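Equipment > Bench Automation > Two-Arm Kitting

Miltik Two-Arm Kitting Bench

The Miltik is a table with two robot arms that puts small electrical parts into a tray so that a person can build something out of them. It does this all day at the same speed. It is a slow speed. We get that out of the way first because everyone who comes to see the bench stands in front of it for a while, folds their arms, and says, "I could do that faster."

You could. You could do it faster until lunch.

We build the bench at Atura in a building that used to sell carpet, and we sell it mostly to shops that make electric locks, vending parts, small dispensers and other things with a coil, a board and too many wires in them. Somebody in those shops has the job of filling kit trays. It's usually whoever is newest, or whoever annoyed the scheduler. The parts come out of bins, they go into a tray, the tray goes to an assembler, and once in a while the assembler walks back holding the tray and asks where the other half of it is.
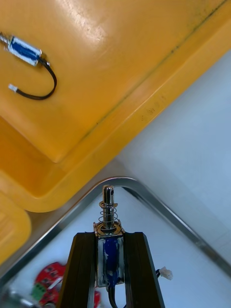
6 min read

Solenoids were the reason the fingers on the Miltik ended up the way they did. A solenoid looks like an easy thing to pick up. It has a metal frame with a coil inside, which is good, and then it has a plunger with a spring on it, which is less good, and a wire with a connector on the end that goes wherever it wants. If you grab one by the plunger you get to own a plunger. Our fingers are plain, narrow and black, and they close on the body. We tried fancier ones. One set had rubber pads shaped like little spoons, and Traian Bratu, who does our mechanical design, still has them in a drawer and would like them not to be mentioned.

A camera rides at the wrist, so the arm gets a look at the part from up close before it commits. Parts can lie on their sides in the supply tray. You don't have to line them up in rows. We say this several times during training and people still line them up in rows, and it does no harm.

What the bench does

Parts wait in yellow plastic trays at the sides of the table. The kit goes into a stainless tray in the middle with a sheet of white foam in it, so things don't skate around. Each arm works its own side and both can reach the center. When a kit is done the bench stops and waits for someone to take it away. There is a beep. The beep can be turned down. It can't be turned off, for reasons our safety person will explain to you at length if you call and ask for her.

The bench will hold up to 290 part numbers in memory. You won't be using them all at once, and we'd ask you not to try. Switching from one kit to another means swapping the yellow trays and picking the new kit on the screen.

What it's bad at

Wire harnesses. We'd love to tell you otherwise. A bundle of thin wires is a different shape every time you put it down, and the Miltik will sometimes pick one up, think about it, and put it back. It gets there on the second or third try as a rule. If your kit is all harness, buy something else, or keep the person you have and give them a raise.

It's also bad at anything slippery, anything clear, and anything still in its little bag. It does not open bags. We've had four separate sales calls end on the bag question.

A shop that has one

Bañuelos builds door releases and a line of coin mechanisms, and they've had a Miltik since March. Before that, Refugio Cuautle and Perla Rosales filled kits in the mornings and did assembly in the afternoons, or the other way round, depending on who was out. The plan, as we understood it, was that the bench would do the kits and everybody would be happy.

The first couple of weeks didn't go like that. Refugio didn't care for the bench. He had his own way of laying out a kit, board at the lower left with the harness running off to the right, and the Miltik's factory layout put the board in the middle with everything else gathered around it like relatives. He moved the parts back to where they belonged every time a kit came out. After some days of this Evaristo Magaña, who runs the floor, called us to report that the robot was making work for Refugio. Our technician told him the layout was a setting. There was a quiet moment on the line.

So Refugio set the layouts. He now sets all of them, and if you want a part moved in a kit at Bañuelos you go through him. His title hasn't changed. We've told Evaristo it should, and he says he's looking into it, in the voice of a man who isn't.

Perla went the other direction. She stopped kitting altogether and took on test, which they had always done in a hurry at the end of the day with whoever was left. She told us the first thing she noticed was that her hands quit hurting, and the second was how many bad coils they'd been shipping. So there was a period when automation at Bañuelos mainly produced bad news. The supplier has been spoken to.

The bench fills 127 kits on a normal shift there. By hand they'd do more than that on a good day and a lot fewer on a bad one, and the trouble was that the people planning the week only ever remembered the good days. Evaristo says the steady number has been worth more to him than a big one would be. He also says he misses complaining about Mondays, as he now has nothing to pin it on.

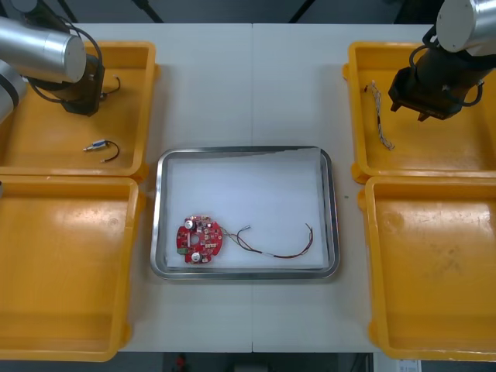

Shirley Friesen

Two arms on a table is more than some shops want to pay for, and we get asked if one would do. One would do. The first Miltik had one. It spent a good part of its day traveling from one side of the table to the other, and there is something hard to watch about a robot commuting. With two, each arm looks after its own trays, and if one is stuck on a bundle of wires the other can go on with the easy parts. We still sell the single-arm kit to schools.

The table top comes in two panels that join down the middle. You'll see the seam. It's there so the thing goes through an ordinary door, a lesson that cost us one very nice table and part of a customer's door frame.

Who looks after it

One person per shift should own the bench. It doesn't have to be a technical person. It should be someone who notices when a tray is running low and isn't shy about hitting stop. Training takes seven hours, which we split over two mornings because no one has ever learned a thing from us after lunch. We can do a Saturday if your line can't spare people in the week, and we'll bring the doughnuts, though the travel is billed.

Your yellow trays will get scuffed, and dirt will collect along the lips. Wipe them when you think of it. Scratches on the floor of a tray don't bother the cameras. Shiny tape does, so please don't label the inside of a tray with shiny tape. Labels go on the outside.

Change the foam sheet after more than 500 kits or when it starts to look like a cheese, whichever you notice first. Replacement sheets are sold in packs, or you can cut your own. Plain white, no print. A shop that we won't name used the foam from a TV box with the brand name all over it and the arm kept trying to pick up a letter.

The question people ask in the parking lot

They never ask it indoors. It's whether they should expect to let someone go. We sell robots, so take this from where it comes, but the bench replaces a chore that was already being passed around like a cold. If your shop has one person whose entire day is filling trays, then yes, that day is going to change, and you should know what you want them doing before the crate shows up. Talk to them first. Refugio found out about the Miltik when it was on the loading dock, and Evaristo will tell you himself that he'd do that part over.

In the crate

Two arms with grippers and wrist cameras
Table in two panels, with legs
Yellow supply trays and one spare set
Stainless kit tray with foam fitted
Screen, stop button, beeper
Printed manual, in large type by customer request

Not in the crate: compressed air (it doesn't need any), a fence (ask us, it depends on your site), and anything that opens bags.

Works with the Zarkari label printer if you already have one. If you don't, the bench can show the kit number on the screen and you can write it on a piece of paper, as Bañuelos does, with a pen on a string.

Prices depend on the reach of the arms and how far we have to drive. Send us a box of your real parts before you ask for a quote, the ugly ones included. Put your name on the box. We have three boxes of hinges here and no idea who to thank.

Contact Atura Sales | Spare Parts | © Atura, all rights reserved | Back to top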